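Bench Guides > Prallirlow Two-Arm Cell > Section 2: When a Sponge Won't Let Go (or Lets Go Too Soon)

If you came here from the start-up section, you've already got both arms homed and the shelf routine loaded, so I'll get right to the trouble. The shelf-stocking routine is my favorite thing to run on this cell, and it's also where I've had the most faults! Sponges are squishy, the shelf is wire, and those two facts will find you sooner or later.

The one you'll meet first is fault 39, "grip drift." The arm thinks it's holding the sponge where it picked it up, but the sponge has slid or tipped in the fingers. My first month with the cell I cleared that fault over and over and hit Resume every time, which is a great way to shove a scouring pad into a wire basket.

CAUTION: Don't reach in to straighten a sponge while the arms are only paused. Pause keeps the motors live, and the other arm may still have a move waiting. Use Hold, wait for the status line on the pendant to say HELD, and then open the front.

Clearing fault 39

1. Press Hold. Both arms stop, even if only one has the fault.

2. Switch the pendant over to the wrist view for the arm that complained.

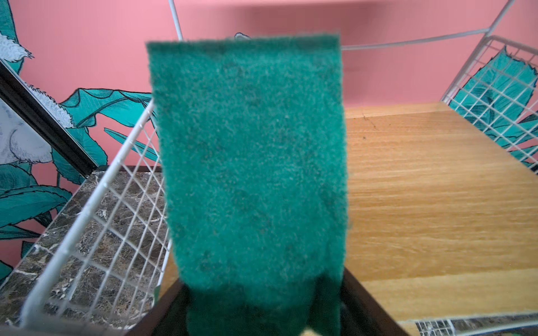 3. Look at how much of the pad is down between the fingers. I like a good deep pinch. If you've only got the edge, skip ahead to step 6.

4. Check that nothing is hooked on the shelf wires. The scrubby side loves to snag, and if it's caught, pulling straight back will drag the whole shelf toward you (ask me how I know).

5. If it's free, pick Retreat and tap it once. The arm backs off nearly 33 millimeters and stops. Tap again if you need more room.

6. Lower the arm to the floor of the cell, choose Release, and let the sponge go there. Please don't release over the shelf!

7. Run Regrip. It finds the sponge again and starts the pick from scratch.

Note: the grip setting came from Eltell at 1,000 on my unit, and I left it there for ages. Turning it up feels like the obvious fix, but on a soft sponge it just squeezes the thing out sideways like a watermelon seed. Try a deeper pick first.

When both arms want the same spot

This one is fault 2, and it's the one I take seriously. It comes up when one arm is at the shelf, the other is working down low, and the planner can't promise they'll stay clear of each other on the way out.

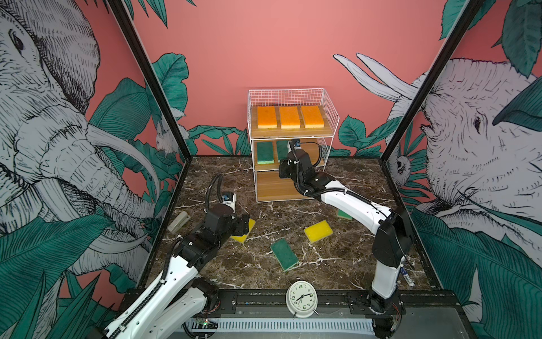 Fig. 2-B. Right arm at the middle shelf, left arm down at the floor.

8. Hold, same as before. Don't press Resume on a fault 2, not even "just to see."

9. Retreat the arm at the shelf first, then the low one. I used to do it the other way around and clipped a cable loop doing it.

10. Look over the cables along both arms, especially where they bend near the wrist. If you see a nick, power down and swap the cable before you do anything else.

11. Send both arms home one at a time from the Venkataraman menu (yes, that's really what the planner menu is called, and no, you can't rename it).

CAUTION: Keep a hand near the stop button for the whole first run after a fault 2.

Starting up again

You don't have to empty the shelf after a fault, which I was so happy to learn. The routine can pick up with things half done, as long as you tell it the truth about where they are.

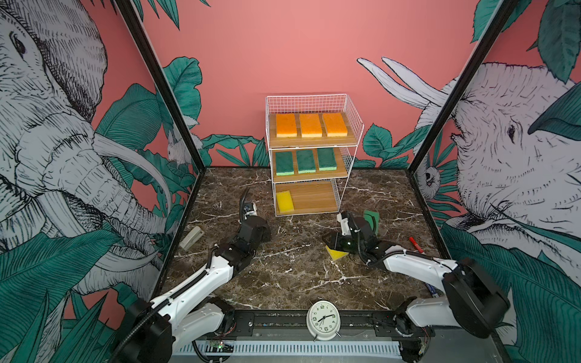
12. Open Shelf Map and go level by level, matching each slot to what's really sitting there. If the map says a slot is empty and it isn't, the arm will try to put a second sponge right on top of the first.

13. Set Speed to Slow and run one sponge only. Watch the fingers open at the shelf and make sure they clear the wires on the way back.

14. If that one goes well, run the rest at normal speed.

Still getting fault 39 on the same arm after a regrip? Wipe the fingertips with a dry cloth and redo the finger zero from Section 1. If it comes back after that, save the log and send it to the Plerkmont service desk with the fault number in the subject line. They'll want the log from before you restarted, so save it first!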